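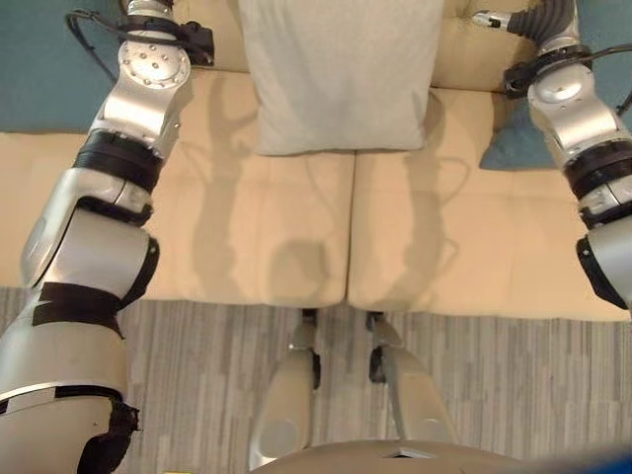 Working Group on Domestic Handling Practice — minutes, September session, Colholm

1. Clearance and cables. Cernico presented draft 3 of the soft furnishings annex. The group discussed arms working over upholstery, and agreed that any cable looping outward from a wrist, as on the left arm over the cream sofa, shall be included in the swept envelope. The minimum distance to a person stays at 300 mm. Oludov asked that it be measured from the cable. Agreed.

2. Two-handed lifts. Grip force on cushions is limited to 20 N per finger. Bodnár considered this too low for heavy covers — test data to be supplied.
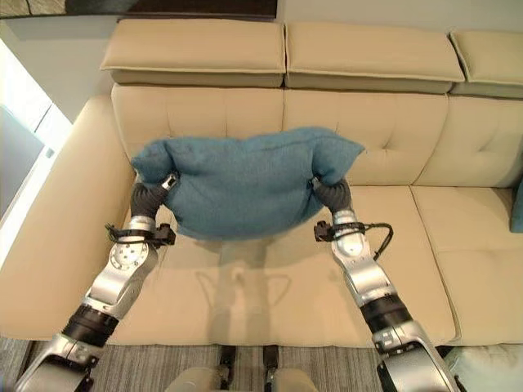
Fig. 2. Two-handed hold on a throw pillow, one gripper at each end.

3. Items on the floor. The draft did not state whether a cushion on the floor may be returned to a seat. Wording adopted: "only after the operator confirms."

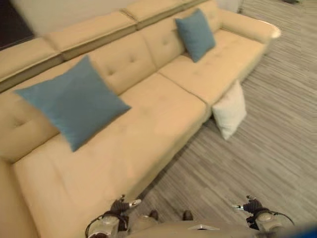

Oludov requested that the confirmation be logged. Bodnár objected to the storage burden and proposed keeping entries for 70 days. Left open.

Action: Cernico to circulate draft 4. Meeting closed 4:20 p.m.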